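### 4.2 Cup handling with the Wiltton Flora kit

The Flora is a hand-held gripper kit sold by Wiltton for collecting manipulation demonstrations without a robot arm. The operator holds the device and performs the task directly, and the recorded finger opening and camera stream are later used to train a policy. We reviewed the kit over one week in March, with the vendor's default settings and the fingertip pads supplied in the box. No hardware changes were made.

The task was to take a single paper cup from a stack held in a wire holder and place it on the table. Thin-walled cups are a useful test for a kit of this kind. The wall gives under light pressure, nested rims tend to bind, and a second cup often comes away with the first. In total, 3552 demonstrations were recorded by 4 operators. Each demonstration begins with the fingers open and ends when the cup has been released.
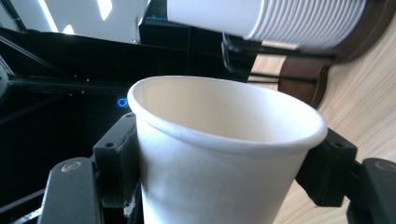

Grip height was left to the operator. Contact just below the rim gave the fewest crushed cups, as the rolled edge stiffens the wall, but it also leaves little clearance for placing the cup close to the holder. Operators who gripped lower finished sooner and dented more cups. The vendor's guide recommends the middle of the cup wall, and we found no support for this in our logs.

Of the recorded demonstrations, 272 were rejected at the review stage. The causes fall into 3 groups: two cups drawn at once, visible deformation of the cup after release, and loss of tracking. The last group is the one most directly tied to the product. Flora estimates its pose from the wrist camera, and the estimate drifts when a plain tabletop takes up most of the view. Glare from overhead light makes the drift worse.
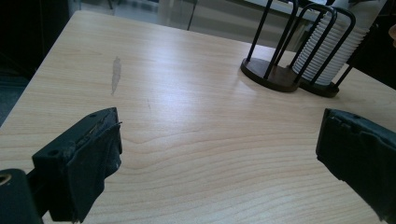 Tracking usually recovered once the holder returned to the middle of the view. The recording software does not flag these gaps - they have to be found afterward by checking for jumps in the pose file. The Sarantis kit, tested earlier under the same protocol (Section 4.1), marks low-confidence segments during capture, and this saved a good deal of review time.

Pad wear is a second concern. The pads on the Flora fray at the edges with use, and a lifted edge can catch on the cup rim. Wiltton sells replacements only as a full fingertip set. Astbridge pads fit the same mount and cost less, but we did not test them for long enough to report a wear rate.

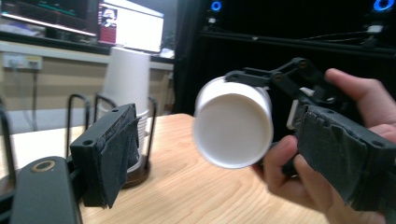
**Figure 3.** Hand-held gripper with a paper cup turned sideways; a stack of cups in the wire holder is behind the left finger.

Sideways grasps such as the one in Figure 3 were kept in the data set when the cup was later set down upright. They are harder to segment automatically, and the opening signal alone does not separate them from standard grasps. We therefore labeled them by hand and report them as a separate class in Section 5.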